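分类:俱乐部事务 / 球员安全 / 账户与证件

Verska篮球俱乐部
球员个人信息与支付安全检查表(附检查意见)

检查日期:2023年6月3日
检查地点:俱乐部办公楼二层、Broltau球员公寓、Onmont训练馆前台
检查人:Krešimir Hoxha(队务)
复核人:Apolinar Barajas(财务)
适用范围:一线队球员、教练组、随队工作人员,签约试训球员参照执行

结果分三档:合格、需整改、未查。需整改的项目在意见栏写明由谁处理。上次检查遗留的项目在编号后标"续"。

一、证件与复印件

1.1 护照、居留卡原件由本人保管,俱乐部只在办理签证期间代管。
结果:合格
意见:目前代管护照两本,均有签收单。

1.2 证件复印件存放在带锁的柜子里,钥匙有领用记录。
结果:需整改
意见:柜子上了锁,领用记录只写到四月底,之后是空白。前台说钥匙一直在抽屉里,谁用谁拿。改为队务和财务各持一把,抽屉里那把收回。

1.3 复印件注明用途和日期。
结果:需整改
意见:租房用的那批全部注明。给赞助商办门禁卡的那批没有注明,也说不清对方收到以后怎样保存。由队务发函询问,要求书面答复。

1.4(续)废弃复印件用碎纸机处理。
结果:合格
意见:上次在复印机旁的纸箱里翻出两份旧合同首页,这次纸箱里只有训练安排表。

二、银行卡与俱乐部付款卡

2.1 俱乐部付款卡逐张登记,持卡人与登记人一致。
结果:合格
意见:与Pesonen对账系统里的名单逐一核对,无出入。

2.2 单笔超过1,000欧元的付款须两人确认。
结果:需整改
意见:抽查上季度流水,有一笔3,457欧元的客场酒店预付款只有一人确认。发票和入住名单都在,金额对得上,但当时第二确认人在休假,没有指定代理人。请财务在七月前定出代理名单,休假期间按名单走。

2.3 不得用照片、聊天消息传递完整卡号和背面安全码。
结果:需整改
意见:这一条问题最多。有三名球员承认曾把卡的正反面拍照发给朋友或者代订机票的人,其中一人发过不止一次。已当面要求他们联系银行换卡,聊天记录里的照片自行删除。换卡完成后告知队务即可,不必把新卡拿来看。

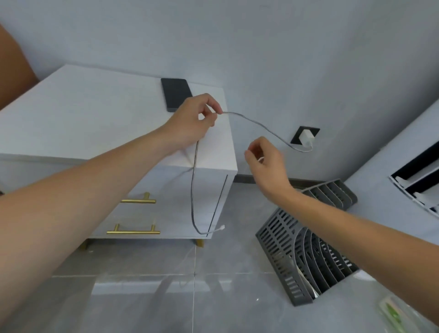 2.4 小额陌生扣款及时上报。
结果:需整改
意见:一名后卫的账单上有一笔99欧分的扣款,商户名他不认识,过了三周才在闲聊时提起。银行已受理。复核人补充:金额再小也要报,盗刷的人常常先试一笔小的。

2.5 球员家属持有的附属卡。
结果:未查
意见:属于个人事务,俱乐部不做登记。愿意了解附属卡限额设置的,可以找财务咨询。

三、陌生联系人与投资邀约

3.1 球员知道收到投资、代言、入股邀约时应先交给谁看。
结果:合格
意见:随机问了更衣室里的五个人,四个人答"经纪人或者队务",一个人答"看情况"。已经和后者单独谈过。

3.2 通过交友软件、社交平台认识的人提出借款、代付、代收包裹时,不提供账户和住址。
结果:需整改
意见:冬歇期有人冒充本队一名前锋的名义,在社交平台上向健身房和餐馆要预付的"合作押金"。那名前锋本人不知情,是一家餐馆打电话到俱乐部核实才发现的。已经向平台举报,也报了警,案件编号存在队务处。官网联系页需要加一句话,说明球员不会私下收取合作款。这句话到检查当天还没有加上。

3.3 球员社交账号开启两步验证。
结果:需整改
意见:大部分已经开启。两名年轻球员用的还是同一个短密码,邮箱、社交账号、购物网站全部相同。当场改了邮箱的,其余的由本人回去改。

3.4 自称"联赛工作人员"的来电。
结果:合格
意见:前台有回拨规定,贴在电话旁边。上个月接到过一次,对方听说要回拨就挂了。

四、公寓与训练馆

4.1 访客登记簿不摆在来人可以随意翻看的位置。
结果:需整改
意见:Broltau公寓的登记簿摊在门厅桌上,姓名、电话、房号一眼可见。换成单页登记,填完投进盒子,每周由公寓管理处取走。

4.2 信箱上锁,信件不堆放在公共区域。
结果:需整改
意见:三楼有两个信箱的锁坏了,其中一个里面有银行来信。信已交给本人。锁由公寓报修。

4.3 手机和电脑在公共场所充电时不离开视线。
结果:合格
意见:训练馆更衣室的储物柜够用,没有看到无人照看的设备。客场酒店的情况这次没法查。

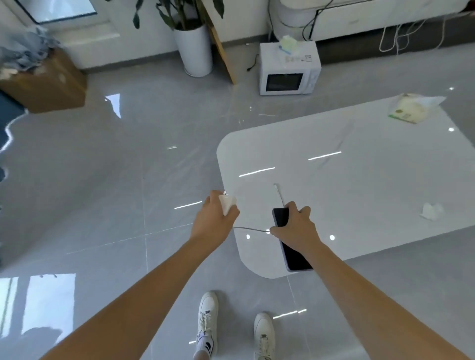
手机、充电头与白色充电线

4.4 公共无线网络。
结果:需整改
意见:Onmont训练馆的访客网络和办公网络用的是同一个密码,白板上就写着。比赛日观众也能看见那块白板。请馆方把两个网络分开,密码从白板上擦掉。馆方口头同意,没有给时间。

4.5 垃圾分类间里不出现写有姓名的快递面单。
结果:需整改
意见:翻到七八张,多数是球鞋赞助商寄来的。提醒大家撕掉面单再扔箱子。这件事说过不止一回了。

五、离队与转会

5.1 离队当天停用俱乐部邮箱、付款卡和门禁。
结果:需整改
意见:付款卡和邮箱都按时停用。一名二月离队的康复师,门禁到检查前一天仍能用。他没有再来过,门禁记录可查,但卡应当收回。已停用,卡片由他寄回。

5.2 转会材料加密发送,密码另行告知。
结果:合格
意见:抽查的两份都已加密。有一份的密码写在同一封邮件的下一行,这次按合格记,下次按不合格记。

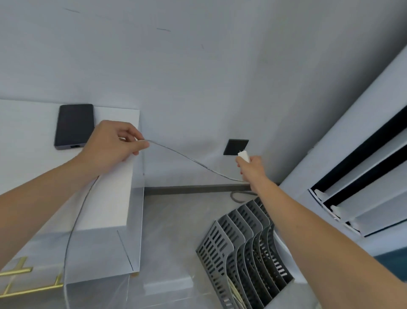

5.3 体检报告只发给队医和对方俱乐部的指定收件人。
结果:合格
意见:收件人名单比去年短了一半。经纪人要副本的,由球员本人转发。

5.4 离队人员名下代收的信件处理。
结果:未查
意见:公寓管理处当天没有人值班,周一补查后把结果写进附页。

六、复核意见(Barajas)

2.2条那笔酒店款我重新核过,收款账户是酒店在合同里写明的账户,不涉及诈骗。确认流程缺一步,仍按需整改处理。

2.3条建议不要只靠口头提醒。下赛季开训第一周安排一次半小时的说明,用本队自己遇到的事来讲,外援那场用英语。讲完签到,没来的补。

3.2条官网那句话,我已经把文字写好发给网站编辑:"本俱乐部球员及工作人员不以个人名义收取任何合作押金。如有疑问,请致电俱乐部办公室核实。"等上线后在本表补记。

不同意把4.5条列入罚款项目。先在垃圾间放一把剪刀和一支涂黑笔,看一个月。

七、整改期限

涉及银行卡和账号密码的,一周内完成。
涉及公寓门锁、登记簿的,七月第一周前完成。
涉及训练馆网络的,以馆方书面答复为准,队务每周催一次。
其余项目下次检查时复查。

检查人签字:Krešimir Hoxha
复核人签字:Apolinar Barajas

标签:球员服务、反诈骗、银行卡安全、检查表
Verska篮球俱乐部 版权所有 | 联系我们 | 返回顶部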